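Workshop > Desk & Bench > Tabletops

How to oil a tabletop (quick version)
June — by Hoi-yan Chiu

Doing mine again this Sunday so writing it down before I forget. Bare wood only. If there's varnish on it, strip that first, diffrent page.

What you need: hardwax oil (I use Troltberg, clear), lint-free rags, sandpaper, gloves, a flat plastic card.

1. Clear the top. Everything off, lamps too.

2. Sand with the grain. 120, then 180. Stop there — finer and the oil just sits on it.

3. Vacuum, then wipe with a barely damp rag. Let it dry.

4. Spoon of oil in the middle. Spread it thin with the card. Thinner than that.

5. Wait 10 minutes. Wipe off everything that's still shiny.

6. Overnight. Light rub with a grey pad, second coat, same again.

Edges and end grain drink more so go back over them. Underside gets one coat or the top can cup.
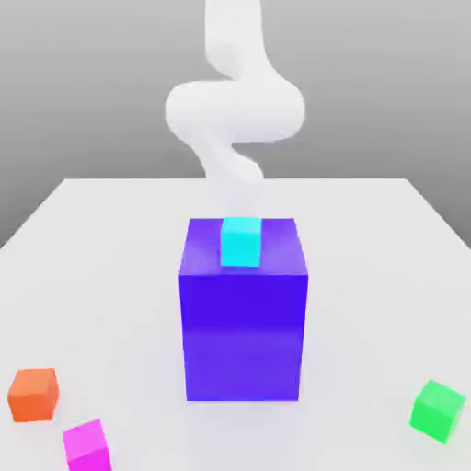 White robotic arm over a tabletop, computer render.

Rags: lay them flat outside to dry, never balled up in the bin. They can catch fire by themselves. Seriosuly.

No hot mugs for a week.

Comments

Jui-lin Tu: Does walnut go much darker with the clear?

Hoi-yan Chiu: a bit, yes. try it underneath first

Cheng-en Yau: Skipped the wipe off on mine. Sticky for 50 days. Don't.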